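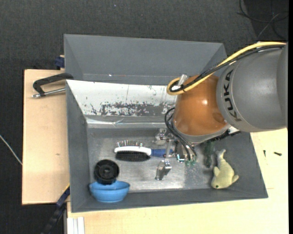 A small collection of objects in a grey bin, under an arm marked KUKA.

Pikville Swap Day: your questions answered

Updated Tue 11 May

What is Swap Day?
It's a morning where you bring things you no longer want and go home with things you do. No money changes hands at the tables. We've had bread makers, jigsaws, curtains, a full set of boules, a tuba (it went in the first ten minutes!) and more mugs than you'd think one town could own. We love it, and if you haven't been before we'd be delighted to see you.

Where is it?
In the Polley Rooms on Gunda Street. Go in by the side door, next to the bike racks. The front steps lead to the dance school and they get a lot of lost people carrying lamps.

Do I need to book?
Not to come and browse. If you're bringing more than two bags, or anything you can't carry on your own, please email first so that we can keep a space for you.

How does the swapping work?
You hand your things in at the door and get tokens for them, one per item. Books, CDs and children's clothes count as half, so bring them in pairs. Then you wander about and spend your tokens on whatever takes your fancy. A token is a token: you can swap a tea towel for a tent if the tent's there and you spot it first.

I've got tokens left from January. Are they still good?
Yes! They don't run out. The green ones from the very early swaps are fine too, though we'd rather like them back as we're running short.

What can I bring?
Clean things that work and that you'd be happy to give to a friend. Kitchen stuff, toys, games, tools, garden pots, fabric, wool, picture frames, sports kit and bags all go quickly. Craft materials go quickest of all, even half-used ones, so do have a rummage in that drawer.

What can't you take?
Mattresses, car seats, cycle helmets, medicines, knives, open paint, and anything that runs on gas. We also say no to encyclopaedias. Sorry, we did try.

What about electrical things?
Bring them, with the lead and the plug. Shabnam Tanoli tests them all at the table by the window, and she's very thorough, so there's sometimes a bit of a queue before half past ten. If something fails you can take it home or leave it in the repair crate.

Who mends the things in the repair crate?
The Ren Workshop, which meets in the same building on the first Thursday evening of the month. It's a lovely group and you're welcome to go along and learn. Last time they had a sewing machine in bits all over two tables and it came back to the next swap running like a dream.

I've got a bag of odds and ends. Is that any use?
Yes please. Buttons, hinges, keys, curtain hooks, spare game pieces and so on go in the trays marked Bits, and you can help yourself from those without a token. People have finished whole jigsaws thanks to the Bits trays.

How busy does it get?
We had 183 people through the door in January, our best yet, and 59 of them were new. The first half hour is lively. After eleven it's calmer, there's more room for pushchairs, and things do keep arriving until noon.

Can I get in with a wheelchair?
The side door is level and the tables are spaced well apart. There's an accessible toilet past the kitchen. If you'd like a quiet look round, come at half past nine and tell the person on the door.

Is there tea?
There's always tea! And cake, which is the one thing you do need coins for. The cheese scones are usually gone by eleven.

What happens to the leftovers?
Books go to the station shelf, textiles go to the recycling bank, and the rest is boxed up for next time. Please don't leave bags outside afterwards, as the rain gets to them.

Can I help?
We'd love that. Setting up starts at eight and the heavy lifting is done by nine. Helpers get five tokens and a scone put by.

How do I get in touch?
Use the form on our contact page, or ask at the tea hatch on the day.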